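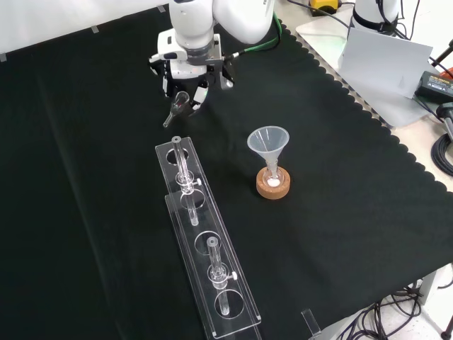
Ospina基础化学教学实验中心
玻璃器皿的领用、摆放与归还，本学期起按修订后的办法执行。现将主要内容分条发布，供各任课教师、实验技术人员和选课学生查阅。全文已存放于中心内网“器皿管理”栏目，文件编号3860。

Ospina基础化学教学实验中心
修订办法自2021年4月起施行。原《小型玻璃器皿借用须知》同时停止使用，各实验室墙面张贴的旧版须知请自行取下，新版由中心办公室统一印发。尚未收到新版的实验室可到一楼器皿室领取，无须另行申请。

Ospina基础化学教学实验中心
一、适用范围。本办法适用于层析柱、转接头、小口烧瓶、滴管、漏斗等日常教学用小件，以及与之配套的亚克力架、软木圈、夹环和台面铺布。旋转蒸发、真空系统所用的大件玻璃仪器仍按各仪器的专门规程管理，不在本次修订之列。

Ospina基础化学教学实验中心
二、台面铺布。透明玻璃件放在浅色台面上不易辨认，桌边的小转接头尤其容易被衣袖带落。凡需在台面上摆放透明小件的实验，应先铺深色布，再取器皿。中心备有黑色铺布，按桌型裁好，叠放在器皿室入口左侧的柜内。

Ospina基础化学教学实验中心
铺布时请把布面抚平，折痕可以保留，隆起的褶皱应当消除。靠墙一侧可用少量胶带固定，胶带只贴边缘，不得贴在放置器皿的位置。布的外沿不宜垂得过长，以免座椅或衣物勾带。使用有机溶剂较多的实验，铺布方案须经任课教师同意。

Ospina基础化学教学实验中心
铺布沾染试剂后不得抖动，应由两侧向中间折起，放入标有“待洗”字样的桶中。沾有强酸、强碱或显色剂的布，请在桶旁登记簿上写明试剂名称。布面破损不影响使用的，可继续用于收纳，不再用于实验台。

Ospina基础化学教学实验中心
三、亚克力层架。双层架的上层开孔用于承托和定位，下层用于约束柱体下段，两层须同时对准后方可放手。插入层析柱时一手扶架，一手持柱，自上而下缓慢放入，遇到阻力应退出重来，不得旋拧硬压。

Ospina基础化学教学实验中心
层架应放在台面内侧，架脚完全落在桌面上。两人共用一架时，架体可斜放，使双方都能看清自己的柱体，但任何一端不得伸出桌沿。架上暂时不用的孔位保持空置，请勿插放玻璃棒、签字笔或温度计。

Ospina基础化学教学实验中心
亚克力遇丙酮、二氯甲烷等溶剂会发白甚至开裂。去年抽查时，Dramitz楼有数个层架因用丙酮擦拭而报废。清洁层架请用清水和中性洗涤剂，以软布擦干，不得放入烘箱。标签残胶用温水浸软后揭除，请勿用刀片刮。

Ospina基础化学教学实验中心
四、夹环与旋钮。夹环用于固定柱体高度，旋紧到柱体不再下滑即可。玻璃件破裂多发生在旋钮过紧之后，裂纹往往当时看不出来，到下一组同学使用时才显现。旋钮请统一朝向操作者惯用手一侧，同一层架上的旋钮朝向应保持一致，便于巡查时核对。

Ospina基础化学教学实验中心
拆卸顺序如下：先托住柱体，再松旋钮，最后向上取出。夹环取下后应与旋钮拧合在一起存放，避免散落。旋钮滑丝、垫片缺失的夹环请投入黄色回收盒，中心每月集中送Fotov维修部更换配件。

Ospina基础化学教学实验中心
五、漏斗与小烧瓶。塑料漏斗重量轻，但直接架在小口烧瓶上时重心偏高。小口圆底烧瓶一律置于软木圈上，放稳后再插入漏斗。向漏斗中加料时，另一只手应扶住瓶颈，加料完毕即取下漏斗，不要让漏斗长时间留在瓶口。

Ospina基础化学教学实验中心
软木圈按内径分三档存放。圈的内径过大，瓶体会下沉触及桌面；过小，瓶体只是搭在圈口。取用时以轻推瓶颈不晃动为宜。受潮变形、边缘脱屑的软木圈应及时更换。软木圈不耐强氧化剂，接触后请用水冲洗、晾干，并在登记簿上注明。

Ospina基础化学教学实验中心
塑料漏斗与玻璃漏斗分盒存放。塑料漏斗仅用于常温转移，不得用于热过滤。部分同学询问能否用塑料漏斗转移甲苯溶液，答复如下：短时转移可以，用后立即冲洗；需要久放的，请改用玻璃漏斗。

Ospina基础化学教学实验中心
六、转接头及其他小件。此类器件体积小，接口多，是各类器皿中遗失率最高的一项。领用时请核对接口编号，实验过程中暂不使用的转接头应放入带衬垫的小盘，不要直接立在台面上，更不得装入实验服口袋。

Ospina基础化学教学实验中心
拿取带细颈的小件时，受力部位应在较粗的一端，细颈只作导向，不承受夹持力。安装时先对准，后推进。磨口件涂润滑脂以薄而均匀为准，过量的润滑脂会进入产物。两件粘连无法分开时请送器皿室处理，严禁敲击。

Ospina基础化学教学实验中心
七、清洗。实验结束后当场完成初洗，不得将带有残留物的层析柱留在水槽过夜。柱内填料先用空气吹出，湿填料倒入专用收集桶，不可冲入下水道。柱体膨大部位内壁容易积存硅胶，应使用弯头毛刷，刷柄不得触及玻璃。

Ospina基础化学教学实验中心
初洗后的器皿交器皿室复洗。复洗程序为洗涤剂浸泡、自来水冲洗、纯水淋洗三道。烘干温度按器皿室门口公示执行，带刻度的量器不进烘箱，自然晾干。软木圈、亚克力层架和塑料漏斗同样不进烘箱，请勿与玻璃件混放在同一托盘内送交。

Ospina基础化学教学实验中心
八、归还。每个教学班使用一个周转箱，箱内附清单，清单由Uvby教学用品编制组统一格式。归还时由领用人和器皿室值班人员当面对照清单签字。新清单共9栏，增加了“接口编号”和“外观状况”两栏，旧清单用完为止的做法不再沿用。

Ospina基础化学教学实验中心
外观状况一栏只填写“完好”“有划痕”“有裂纹”“缺损”四种情形之一。有裂纹的器皿无论裂纹长短，一律停止使用，用纸巾包好后单独交还。请不要把裂纹件放回周转箱，也不要自行丢入普通垃圾桶。

Ospina基础化学教学实验中心
九、破损处理。教学过程中的正常破损不要求学生赔偿，但必须如实登记。中心更希望掌握破损发生在哪一步、哪一类器皿上，以便调整采购和教学安排。隐瞒破损、将裂纹件混入完好件归还的，由任课教师按课程规定处理。

Ospina基础化学教学实验中心
碎玻璃用镊子和专用簸箕收集，投入硬质利器箱，禁止徒手拾取。铺有黑布的台面发生破碎时，大块碎片先行夹出，整块布连同碎屑向内折拢，交值班人员处置，不再送洗。碎片沾有试剂的，应在利器箱外侧标签上注明。

Ospina基础化学教学实验中心
十、时间安排。器皿室每日上课前40分钟开门，供各班提前领取周转箱。下课后请在当日闭馆前归还。连续两次课程使用同一套装置的，可向器皿室申请保留，保留的层架应贴课程标签，柱体须取下平放，不得竖立在架上过夜。

Ospina基础化学教学实验中心
十一、培训。新任助教须完成一次器皿摆放与拆装的实操培训，培训地点为13号实验室。培训内容包括铺布、层架定位、夹环松紧、软木圈选配和周转箱交接。已参加过旧版培训的助教，补学清单填写和裂纹检查两部分即可。

Ospina基础化学教学实验中心
关于裂纹检查，补充一点操作说明。将器皿举到灯下缓慢转动，裂纹处会出现细亮线，划痕一般不随角度变化而闪烁。仍不能确定的，把器皿置于黑布上侧光观察，通常较为清楚。拿不准的一律按“有裂纹”登记，由器皿室复核。

Ospina基础化学教学实验中心
就各实验室近期来函集中答复。问及能否自购铺布的：可以，颜色须为深色，材质不得起毛。问及层架能否叠放的：洗净晾干后可以叠放，层间垫软纸。问及夹环能否用橡皮筋代替的：不可以。

Ospina基础化学教学实验中心
另有教师建议在层架各孔旁标注序号，便于学生记录哪一根柱对应哪一份样品。中心已采纳，序号贴纸随新版须知一并发放，请贴在架体侧面，不要贴在孔沿。实验记录中请按序号书写，不再使用“左边那根”“前面那根”一类表述。

Ospina基础化学教学实验中心
本办法试行至6月，届时将根据各班清单和破损登记情况作一次修订。修改意见请填写内网“器皿管理”栏目下的意见表，或以书面形式送器皿室。已提交过意见的实验室不必重复提交。

Ospina基础化学教学实验中心
更正：前述“软木圈按内径分三档存放”，其中最小一档目前缺货，到货前请以次小一档加垫圈使用，垫圈在器皿室窗口领取。其余各条不变。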